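4. Building the pair and using it in ordinary rooms

4.1 The shared workshop

Most of the mechanical work reported in this paper was done at Baloch, a shared workshop with one long bench, a drill press that everybody waits for, and a very patient membership. We did not set out to design a gripper from nothing. The hand-held pair came to us as working tools, and what we built was everything that lets two people at home use them for an afternoon without losing their tempers: the charging shelf, the carrying case, the small logging box we call Gonex, and the software that lines up the two streams afterward, which Priya Fitzsimmons wrote during a wet October and has been kindly repairing ever since. Readers who would like to repeat the build will find that nearly all of it can be made with hand tools, and that the case took us longer than the electronics (we are still a little embarrassed about the hinges).

The case was cut from 11 mm board and lined with Drostora felt. Our first version held the grippers jaws up, and this turned out to be a mistake, as the linkage arms took every knock on the stairs. The second version holds them on their sides. We also moved the logging box out of the case entirely and onto a belt clip, so that the person holding the tools can feel it buzz when a recording starts.

4.2 Why cloth, and why a bed

We chose cloth handling for the first home trials. Cloth is forgiving to the hardware and very unforgiving to the method, and a bed is where a great deal of it gets sorted and folded in real life. A workshop bench gives an even gray background and steady lamps, and our early recordings made at Baloch were, frankly, too easy. A printed bedspread by a window is another matter altogether: flowers and scrolls compete with the folds of a plain cloth, and satin throws daylight straight back at the lens.

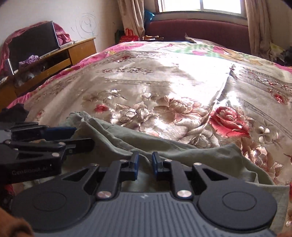 We therefore asked that curtains be left however the household liked them, and that bedding stay on the bed. The protocol, fixed on Mar 13, 2018 and left alone after that, asks for 14 short recordings per visit, each no longer than 60 seconds. The person working is free to decide which hand goes first. We had originally written a strict order, left hand then right, and dropped it after watching several good-natured people tie themselves in knots trying to obey.

4.3 Notes on the two-handed arrangement

Holding one gripper is easy to learn. Holding two takes longer, mainly for the shoulders, and we would encourage anyone copying this work to let people put the tools down often. Each unit records its own view, and the other unit wanders in and out of that view from the side. We considered masking it and decided against doing so: the position of the second jaw relative to the cloth is useful to have, even when it covers part of a fold. Figure 3 gives one such view, with one gripper entering from the right near a loosely spread gray-green cloth and a twisted olive-green one lying between the nearer pads.
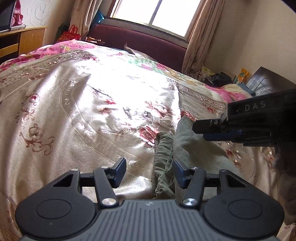
4.4 Clock alignment and storage

The two streams are aligned by a shared pulse from the logging box, sent every 100 ms over a thin cable made up for us by Dandent. We tried a wireless version first and gave it up with some regret, for the cable does catch on door handles. Files are copied to a laptop at the end of each visit and checked for gaps before anyone goes home.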